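In Defence of Sorting the Black Washing on the Bed

There are two schools of thought about where clean washing should be sorted. One says the laundry bench, standing up, with the baskets lined up. The other says you tip it on the bed. I have done both for long enough to have a view, and my view is that the bed wins, particularly for black clothes.

I should say where I am coming from. I live in a small unit in Mundlow with a laundry that is really a cupboard. There is a machine, a tap and a shelf the width of a cereal box. The previous place, in Burnska, had a proper bench under a window and I used it every week. I also lost more socks there than I have lost anywhere else, and I think the bench was partly to blame. Things got pushed to the back of it. Things fell down the side. The pile at the end, the one that was going to be dealt with later, never got smaller.

A bed doesn't have a back. You can walk along two or three sides of it and get at everything. It is soft, it is at a reasonable height if you sit, and most importantly you need it empty by night. A pile of washing on a bench can stay there until September. A pile on the bed has to be gone before you can lie down.

Black washing is the real test. Put a dark load on a dark surface and every item turns into every other item. Leggings, tights, long socks and thermal tops all come out of the machine in one knotted lump, and you spend your time picking up the same thing twice. What you want underneath is a pattern, and a plaid cover does the job as well as anything. The lines stop where the garment starts. 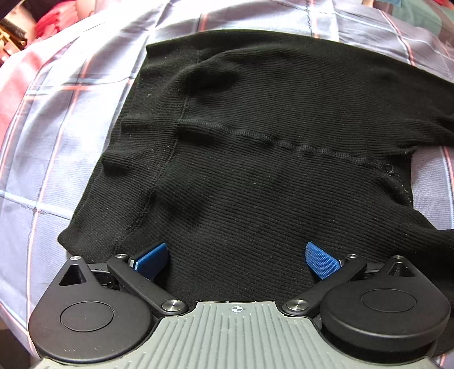 Black ribbed knit on the plaid cover, with pale lint showing along one side.

Lint is the other argument. Nobody checks for lint at the bench, at least I never did. Spread a black knit out flat in front of you and the fuzz is obvious, and you can deal with it then and there instead of discovering it at work. I keep a lint roller in the bedside drawer for this. Ribbed fabric is the worst for holding on to fluff, and it tends to gather near seams. Go along the rib first, then across. If the roller won't lift it, a dry kitchen sponge will, the cheap sort with the rough side. Use that lightly or you'll raise the knit.

People object to the bed on grounds of hygiene. I have heard this from relatives and from strangers on the Hoveck residents' page, where a thread on the subject ran to 300 replies before it was closed. The objection is that the bed is where you sleep and the washing is, I suppose, from elsewhere. But it is clean washing. It is probably the cleanest thing in the room. If you are worried about it picking up something from the cover, wash the cover more often. Damp washing is a different matter and I agree it should stay off the mattress. Mine goes on the bed dry or it doesn't go on at all.

The stronger objection is about backs. Leaning over a low bed for half an hour isn't good for anyone. My answer is to sit down, and to do smaller loads. A dark load for one person takes me ten minutes, and most of that is socks.

I don't fold as I go. I used to, and I now think it is a mistake with black things. First everything gets pulled apart and dropped where it falls. Then leggings go to the pillow end, socks to the foot, and whatever is left stays in the middle. Only when the lump is gone do I fold anything. It looks worse for a few minutes, with crumpled cloth from one side to the other, and it is quicker.

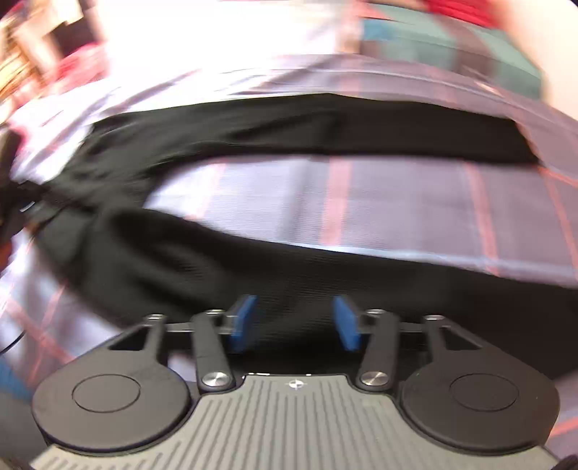

Should black knits be turned inside out before sorting?
Turn them before they go in the wash, and leave them that way until you fold. The lint then ends up mostly on the inside, and you only have to handle each piece once.

Socks deserve their own paragraph. Almost every household I know owns far too many kinds of black sock. They are bought in packs, a year or two apart, and each pack is a slightly different length or weight from the last. The Rezaei brand ones I have are ribbed to the ankle. The ones I bought before those are plain at the ankle and fuzzier all over. In a drawer they look identical. Side by side on a light check in the afternoon, they plainly don't match.

So I pair them on the bed, by feel as much as by sight, laying the toes the same way. Odd ones go straight into a bag on the door handle. They get 2 more washes to find a partner – after that they become dusters. I was more patient once and ended up with a shoebox of single socks, which I moved from Burnska to Mundlow without opening.
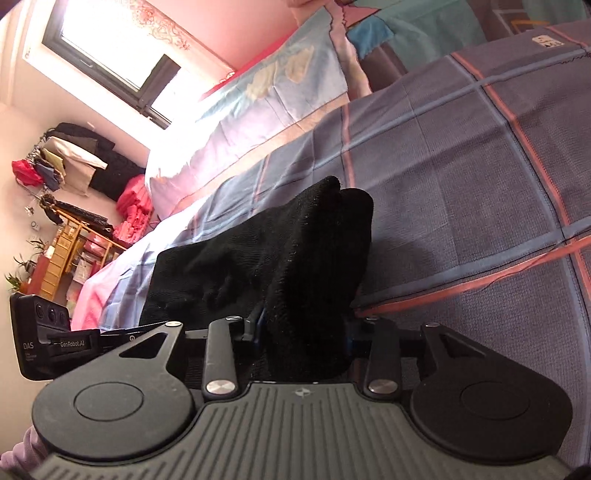
What is the best way to store black socks once they are paired?
Fold each pair in half and stand them in a row in a shallow drawer. Balling them stretches the cuffs, and it hides the length, so you end up opening three pairs to find the one you want.

I don't expect to convert anyone with a good bench and a window. If I had the one in Burnska back I would use it for towels and sheets, which are large and dull and hard to lose. The dark load would still go on the bed.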